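Manual de instalação e operação da célula bimanual Jelov
Secção 4. Boas práticas para tarefas de arrumação com objetos leves

Antes de avançar, um conselho de quem já montou muitas destas células: leia a secção inteira uma vez, com calma, e só depois volte ao passo 1 com a bancada à frente. Parece tempo perdido, mas poupa muitas idas e vindas ao botão de paragem (e à loja, para comprar mais cálices).

A tarefa usada nesta secção é pendurar cálices coloridos num suporte de arame. É uma boa tarefa de treino, porque obriga os dois braços a trabalhar perto um do outro e perdoa pouco a quem fecha a garra depressa demais.

4.1 Preparação da bancada

1. Coloque o seletor em modo manual e confirme que a velocidade está limitada a 200 mm/s. O limite de fábrica é 363 mm/s e fica reservado para o ciclo automático, com os painéis montados.

2. Passe a mão pelos dedos das duas garras. Um pouco de desgaste nas arestas é normal com o uso; uma lasca que prenda na luva já pede substituição (peça Golob 694, vendida aos pares).

3. Disponha os objetos ao alcance dos braços e deixe uma zona livre onde a garra possa descer sem tocar em nada.
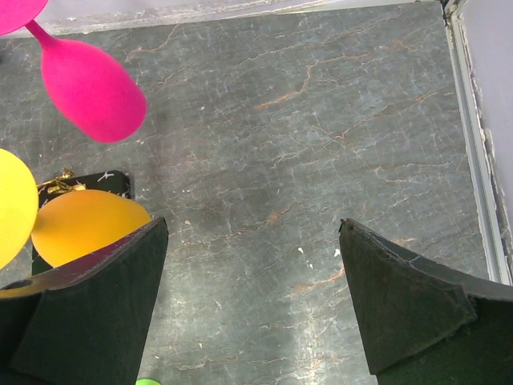 4. Verifique a vista de cada câmara de punho no ecrã Trellov. As pontas dos dois dedos devem aparecer sempre, com a garra aberta. Se só aparecer uma, solte o parafuso do suporte, rode-o devagarinho e volte a apertar.

5. Faça descer a garra vazia até perto do tampo, numa zona desimpedida, e suba outra vez. Repita com o outro braço. Se ouvir raspar, pare e refaça a calibração de altura da secção 3.

Nota: os tampos com veios ou com brilho podem confundir a deteção de objetos. Mantenha a mesma iluminação durante toda a sessão e, se puder, feche o estore antes de começar. A luz das quatro da tarde já nos estragou mais do que uma manhã de trabalho bem feito!

4.2 Regras para o trabalho a dois braços

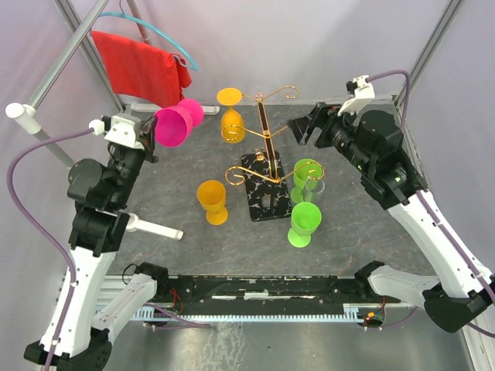
A regra principal da Ukstead, e aquela em que pedimos mais paciência, é a da prioridade: só um braço de cada vez entra no espaço do suporte. O outro espera de garra aberta ou com a sua peça segura, fora da trajetória do colega. Um cálice transportado inclinado, como o magenta na garra da esquerda, ocupa bastante mais espaço do que o mesmo cálice de pé, e convém contar com a boca e com a base ao definir a distância de segurança. Conte também com os ramos dourados, que terminam em volutas e saem para os dois lados.

6. Atribua a prioridade a um dos braços no menu Coordenação. Na dúvida, escolha o que já tem uma peça na garra.

7. Aproxime a peça lentamente e pare a 15 mm do ramo. Confirme a posição nas duas câmaras de punho e na câmara fixa antes de continuar.

8. Encaixe a peça, abra a garra e recue pelo mesmo caminho por onde entrou. Só então passe a prioridade ao outro braço.

Cuidado: nunca segure o suporte com a mão enquanto os braços estiverem ativos, nem que ele pareça prestes a tombar. Carregue primeiro na paragem de emergência e espere que os motores parem.

Cuidado: os cabos dos punhos precisam de folga para acompanhar o movimento. Leve cada braço aos extremos do percurso, em modo manual, e veja se algum cabo estica ou se prende num motor.

9. No fim da sessão, recolha os braços à posição de repouso, retire as peças do suporte e anote no registo da célula qualquer toque ou queda, por pequeno que seja. Uma linha chega.

A limpeza dos dedos e a verificação mensal dos suportes das câmaras estão na secção 5.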